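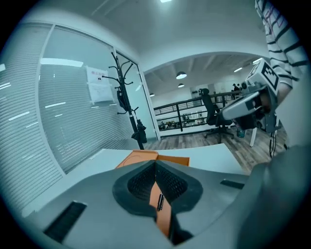
Mastby Makers - Automation Bench Group

Tips for budgeting a pair of hand-held grippers

So you want to teach a robot arm to do small jobs, and you've decided to start with hand-held grippers. Great choice! You can get going long before the arm shows up, and the planning is half the fun. These are our notes from buying for the Mastby bench, with the mistakes left in.

Price the pair
Most small-object jobs want two hands. Putting a pen in a box sounds like a one-handed task until the box starts sliding. We priced a single Halar gripper first and had to redo the whole sheet. Ask for the cost of 2 grippers, 2 marker cubes and all the cables on one quote.

Set aside $500 for the stuff around the tools
Ours went on cables, straps, tape, a spare set of finger pads and a decent power strip. We forgot shipping completely. Coppens and Pakico both quoted it separately, so look at the bottom of the page before you compare anything.

Measure the table before you order cables
Sit down, hold both grippers and reach for the far corner. Then stand up and do it again. Buy for the longer reach and add 30 inches of slack. A cable that tugs at your wrist is miserable by lunchtime, and it drags things off the table too!

Spend almost nothing on practice objects
Cardboard boxes, pens, jar lids, old phone cases - raid the recycling first. A shallow box with a lid gives you a surprising amount to work on: opening it, closing it, putting something in, taking it back out. Pick one with a color that stands out from your table.

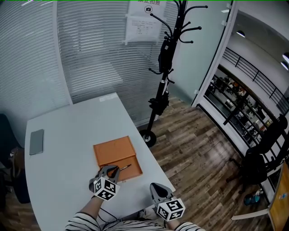

Keep the marker cubes clean
Budget for spare printed faces. They're cheap, and a scuffed square can cost you a whole afternoon of head scratching. Wipe with a dry cloth, and store each gripper so that nothing rubs on the cube.

Chairs and elbow room
Leave space to push your chair well back. We had the table against a shelf until September and kept bumping it. Moving it cost zero dollars and was our best upgrade of the year.

Borrow before you buy
If a club near you has a set, ask for an hour with it. Check the weight, the grip and whether the strap suits your hand. Bring your own box and pen, and write down what annoyed you while it's still fresh.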